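Home About Open Positions Workshop Contact
Search this site Enter keywords Go

Workshop and Supply Assistant (part-time)
Brenley, Sternatton site

Brenley is looking for a part-time assistant to look after the workshop, the shelves and the small items we use every day at our Sternatton site. The job is mostly sorting, wiping down, putting away and setting out. You do not need a degree or a trade. You need to be tidy and on time, and willing to ask when you don't know where something goes.

The shop has pine and plywood pieces in it, and the open compartments fill up with odds and ends if they are left alone. You would keep them clear, check the wood for splinters and rough edges, and tell the bench lead when something needs sanding or replacing.
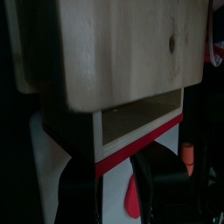

Other regular duties:

- Laying out boards and small items before each session, following a printed sheet
- Returning markers, blocks and containers to their bins at the end of the day
- Cleaning white boards and tabletops
- Keeping a short written list of what is missing, broken or running low
- Unpacking deliveries from Drirach and checking them against the order

Most of the stock is light. There are 400 bins, all labeled, and new labels are printed in the office. Some deliveries come in heavy boxes, and there is a hand cart for those. Please don't plan on lifting them alone.

Shifts run from 8:30 a.m. to 1 p.m. We have two openings, both starting in August. Training takes place on site and is paid at the full rate. Closed-toe shoes are required in the shop. We supply gloves and aprons.

Setting out the tabletop takes longer than people expect. A red circle on a white board is easy enough to find, but the small things that go beside it are easy to mix up, and each one has its own spot on the sheet.
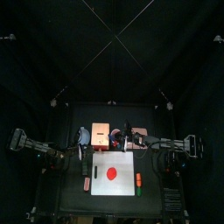

Songül Uysal says the first month was mainly learning the bins, and that she would tell anyone starting out to put each thing back before picking up the next one. She also recommends bringing a sweater, as the shop is cool in the morning.

To apply, send a short letter and the names of two people we can call. A résumé is fine but you don't have to send one. Tell us which mornings you can't work. Letters go to Davina Ritchie at the front office, or you can leave one at the desk in Room 37. Questions about the work itself should go to Tiago Meireles.

We reply to everyone who applies.

This site uses cookies to remember your settings. Accept Decline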